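把灯关掉一半吧

2011-09-18

上个月我搬了家，新房子在Grīnberga街，三楼，朝北。房东Aušra Jaunzems太太是个特别热心的人，交钥匙那天她领着我一间一间地开灯，啪，啪，啪，每开一盏就回头看我一眼，像是在等我鼓掌。客厅那盏最厉害，亮起来的时候我眯了好一会儿眼睛。她很得意：“亮吧？上一个房客嫌暗，我专门换的。”

我说亮，真亮。然后她一走我就把它关了，到今天没再开过。

我想说的就是灯的事。憋了好多年了，趁着新家还没收拾完、心里那股火还热着，一口气说了吧：我们家里的灯太亮了，亮得没有道理，而且大家都把这当成好事。

我小时候家里可不是这样的。晚饭桌上方一盏灯，我爸看报纸那个角落一盏灯，剩下的地方就那么暗着。从厨房走到卧室要穿过一段黑乎乎的走廊，我每次都是跑过去的（现在想起来还觉得后背发凉）。可是你问我童年最舒服的记忆是什么，我马上想到的就是桌上那一圈黄光，我们几个人的手都在光里，脸在光的边上，再往外就什么都看不清了。外面下雨也好，刮风也好，跟我们没关系。后来装修了一次，客厅换了一个大吸顶灯，全家都高兴，说这下敞亮了。敞亮是敞亮，吃完饭大家倒各自散了，我爸也不在那个角落看报纸了，他说在哪儿看都一样。

你看，在哪儿看都一样。我后来老是琢磨这句话。灯把屋子照匀了，屋子里就没有“角落”这种东西了。
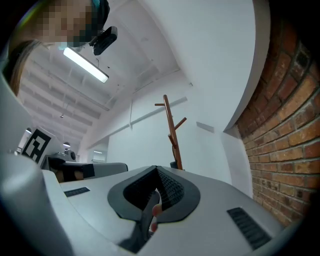
一盏灯管什么都管

我最有意见的是天花板正中间那盏灯。为什么一定要在正中间？你想想看，正中间底下通常有什么？一块空地！我们把家里最亮的光，给了家里最没人待的地方。沙发靠墙，书桌靠窗，床头在另一边，你坐在哪儿，光都是从脑袋后面或者头顶斜着过来的，低头写字写在自己的影子里。然后你觉得看不清，怎么办？换个更亮的灯泡。影子也跟着更黑了。

我跟朋友Uldis Sproģis为这个吵过一架。他是那种进门先把所有开关都拍一遍的人，去谁家都这样，在我家也这样。他的道理很简单：光是不嫌多的，多了你可以不用，少了你就没办法。我说这是哪门子道理，盐也不能这么放啊。他说盐放多了不能吃，灯亮了又不咬人。我说它咬我！我们俩就这么隔着一桌子凉掉的饺子吵到很晚，最后他让了一步，同意关掉厨房那一盏。

他有些话我得承认是对的。比如切菜，比如找掉在地上的螺丝，比如给孩子挑手指头里的刺，这些时候你就是要亮，越亮越好，我一点都不反对。做细活的地方、上班的地方，灯管一排一排挂着，也挑不出毛病，人家是来干活的嘛。老人家眼睛不好，也需要亮一些，Jaunzems太太今年八十了（我是说80，她自己老是往少里说两岁），她家亮得像白天，我完全理解，我去她那儿喝茶从来不抱怨。我抱怨的是我们这些眼睛还行的人，晚上九点钟坐在沙发上，手里什么活也没有，头顶上还照着一屋子够做针线的光。

店里学来的坏毛病

我怀疑这个习惯是从商店里带回家的。我们这儿有个叫Tamico的家居店，我八月去那儿买窗帘，顺便逛了灯具那一层。那个热啊！所有的灯都开着，几百盏灯一起在头顶上争着让你看见它，在那种地方，一盏柔和的灯看上去就跟坏了似的，谁会买它呢？你自然就挑了最亮的那盏，抱回家，一个人挂在客厅里，它还保持着跟几百盏灯吵架的架势。

店员小伙子人挺好，问我多大的房间。我说15平米。他给我推荐了一盏，我说有没有暗一点的，他愣了一下，又问是不是放在储藏室用的。

我说客厅。他说：“客厅哪有要暗的呀。”

他也不是故意气我，他就是这么想的，他家里人、他的顾客、他的老板都这么想。“暗”在我们的话里头没有几个好词跟着，昏暗、阴暗、黑暗、暗淡，你数数看。“亮”就不一样了，漂亮、明亮、响亮、亮堂，介绍房子第一句话就是采光好。我要是在租房广告里写“此屋晚上光线幽暗宜人”，估计一个电话都接不到。

最后我在那儿买了两盏台灯，一共153块，店里最便宜的两款，灯罩是布的。一盏放在沙发边上，一盏放在地上（对，地上，靠着书架，你试试，好看得很）。加上原来厨房里那盏小的，我一晚上就靠这几样过日子。

暗下来以后会发生什么

我说几件我自己的体会，不保证你也一样。

头一件是说话声音变小了。真的，我请过几拨人来吃饭，大灯不开，人一坐下来嗓门自动就低了，连Uldis都低了。我们聊到了一些平时不会聊的事，谁跟谁很多年没有来往啦，谁半夜里想辞职啦。我不敢说都是灯的功劳，那天还有酒。可是你想想，让你在超市收银台那种光底下说心里话，你说得出口吗？

还有就是我困得早了。以前我总说自己是夜猫子，写东西写到后半夜，第二天像条咸鱼。换了灯以后，到了该睡的时候眼皮就往下掉，很不争气。有朋友给我转过好多讲光线和睡眠的文章，我没耐心看完，看完也不一定懂，我就知道自己现在早上能吃得下早饭了。

再有一件有点丢人：家里显得干净了。沙发后面的灰、踢脚线上那道印子、我一直没挂正的那幅画，晚上统统看不见。你要说我这是自欺欺人，行，我认。白天它们都还在，我白天再操心。一个人一天里总该有几个小时不用看见自己没做完的家务吧？
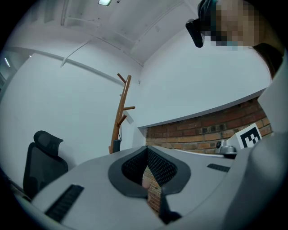

浅灰色外壳，黑色凹槽底下露出一线红褐色的砖。

当然也有不方便的时候。我踢翻过一次水杯，把一只蓝袜子和一只黑袜子配成一双穿出门，被同事笑了一上午。有一次找护照，找得我满头大汗，最后老老实实把大灯打开了——唔不对，前面说到今天没再开过，这话要打个折扣，开过那么一回，十分钟，找到就关了。

街上也是一样

说到家里就忍不住要说外面。我原来住在Cullow，一个小地方，夏天晚上路灯稀稀拉拉的，两盏灯中间你要走一段黑路，走着走着能看见星星。去年回去，主街换了新路灯，又密又白，照得树叶子都像塑料的。我问街口卖面包的大姐喜欢不喜欢，她说安全呀。我说那倒是。她又说，就是窗帘得换厚的，不然睡不着。

所以现在的情形是，外面的灯越装越亮，里面的窗帘越买越厚，我们花两份钱，一份买光，一份挡光。我去Tamico不就是为了买窗帘吗！我站在收银台前面才反应过来，差点把自己气笑了。

安全这件事我不想轻飘飘地带过去。我也是一个人走夜路的人，我也怕。可是怕黑跟看得清楚是两码事，一盏灯直愣愣地照着你的眼睛，灯后面站着个人你照样看不见。Cullow从前那种老路灯，罩子往下扣，光都落在路面上，你的眼睛习惯了，远处有没有人影一眼就知道。要是哪天有人来问我的意见（没有人来问过），我就说灯可以留着，给它们戴个帽子，再换个暖一点的颜色，后半夜调暗一些。这能花多少钱呢。

隔壁镇子Naltwood听说就是后半夜关掉一半路灯的，我还没亲眼见过，打算找个晚上坐末班车去看看，顺便在那儿住一宿。谁住那边的给我留个言，说说到底黑不黑，走路磕不磕脚，有没有人抱怨。我是带着偏见去的，你们最好先给我泼点冷水。

至于家里，我也不指望你今天就把吸顶灯拆了。你就挑一个晚上，吃完饭，把大的那盏关掉，留一盏小的，坐半个钟头，手机也扣过去。头几分钟你会觉得别扭，觉得像停电了，觉得该站起来做点什么。别站起来。等眼睛慢慢适应了，你再看看那间屋子。

Jaunzems太太前天上来收房租，天刚黑，我就开着地上那盏小灯给她倒茶。她站在门口伸着脖子看了半天，问我是不是灯泡坏了，她楼下还有新的，比原来那个还亮。我说没坏没坏，您坐。她坐下了，喝了两杯，给我讲了她年轻时在乡下点油灯做裙子的事，讲得很长，茶都凉了。临走她还是把那个新灯泡给我拿上来了，现在搁在鞋柜上，我还没想好怎么还给她。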